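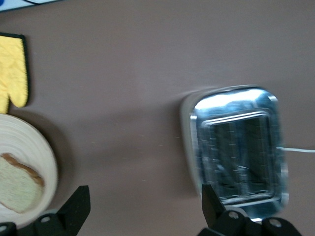 Re: [mullirby-kitchen] Hall cooker and the March supper
From: Selvaraj Chowdhury
Date: January 15, 2005

On Canent's note:

> Can we still do baked potatoes for everyone in March, or is the
> oven too small? Last year the second lot came out at nine. Also
> does anyone know what the gas bill was?

The gas came to 344 pounds for the year, up from 322. Most of that is the heating, so I wouldn't blame the potatoes.

The oven takes two full trays. If we part-cook the potatoes at home and bring them wrapped in a towel, they need around 40 minutes at the hall. I can do one tray and Carvalho has offered another. We need two more people.

The bottom shelf runs cool, so swap the trays halfway through. Please bring your own oven gloves and mark them, as the drawer had three odd ones in it when I looked.

Plates are fine, we have plenty. Butter and cheese I will get from Kerkholm on the morning. Doors at 6, food at 7.

Selvaraj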